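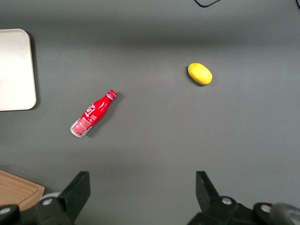
Figure 4. Items from the sparse condition on the grey work surface: aluminium Coca-Cola bottle lying on its side, small yellow oval item, and off-white tray (left).

3.2 Layout of items in the sparse condition

In the sparse condition, items were set down with wide gaps between them, so that any one could be picked up without touching another. Figure 4 shows part of such a layout. The bottle lies diagonally, with its neck toward the upper right and its base toward the lower left, and a broad stretch of bare surface separates it from the yellow item. The tray is at the left edge. In the dense condition (Section 3.3) the same items were used, but each was placed within a hand's width of at least one neighbour.

Spacing was varied because earlier work on table clearing has tended to treat the number of items as the main source of difficulty. Our pilot sessions suggested that this was incomplete. Participants who were asked to clear a small number of crowded items often paused longer before the first pick-up than those who were asked to clear a larger number of well-separated ones. The main study therefore held the item set constant within each participant and changed only the spacing and the resting position of the items.

Resting position was coded with a reduced form of the Memon scheme, which assigns each item to one of three classes: standing, lying, or leaning. A bottle on its side is coded as lying regardless of the direction in which the neck points. Items with no clear upright position, such as fruit and fruit-shaped objects, are coded as lying in all cases and were left out of the comparison between classes. The tray was coded separately as a receptacle. Leaning items occurred only in the dense condition, where there was something for them to lean against.

The bottle deserves a short comment. Contoured containers are narrower at the neck than at the base, and people differ in where they take hold of them. When such a bottle is standing, the neck and the upper body are the parts most easily reached from above. When it is lying down, the whole length is available and the choice of grasp point is less constrained. We recorded the first point of contact as neck, body or base. A participant who touched the item and then shifted the hand before lifting was scored on the first contact, with the shift noted in a separate column. Printed surfaces and labels were not masked. We considered plain containers for the study but decided against them, as familiar packaging is what people meet on their own tables.

The yellow item raised a different point. In the item inventory (Tramik list, second version) it is entered by colour and shape only. Participants were free to call it whatever they liked during the spoken part of the task, and the names they used were transcribed without correction. Naming was not scored, but it was sometimes useful in explaining placement: a participant who spoke of an item as food was inclined to group it with other food, while one who spoke of it as a toy might set it apart. We return to this in Section 5.

3.2.1 Participants and procedure

The sample consisted of 44 adults recruited in Plalel and the surrounding district. Each attended one session. The instruction was read from a card and was the same for everyone: "Please tidy this table the way you would at home." No further guidance was given, and questions about where things should go were answered by repeating the card. Participants could use the tray or ignore it. A limit of 30 minutes was set for each session, including the rest period between the two spacing conditions. The order of the conditions was alternated from one participant to the next.

The surface was matte and of a single medium charcoal grey. A matte finish was preferred to a polished one in order to limit reflections, which in the pilot had made the outlines of metal items hard to trace. Some unevenness in brightness remained across the surface, and shadows beside the items were excluded when outlines were drawn. Where an outline could not be separated from its shadow with confidence, the placement was flagged and a second coder drew it again.

3.2.2 Coding

The full set comprised 2975 placements, where a placement is defined as any release of an item onto the surface, onto the tray or onto another item. Items that were lifted and returned to the same spot were counted as placements, but were marked as null moves. All material was coded by Rodica Voicu, and a subset was coded again by a second person who had not seen the first set of codes. Disagreements were mostly about leaning items - in particular, whether light contact with a neighbour was enough to justify the class. The rule adopted was that an item leans only if it would fall or roll on removal of its support.

Distances between items were measured between the nearest points of their outlines. Centre-to-centre distances were also computed, following the practice in Heter, but they proved misleading for long items lying at an angle and are reported only in the appendix.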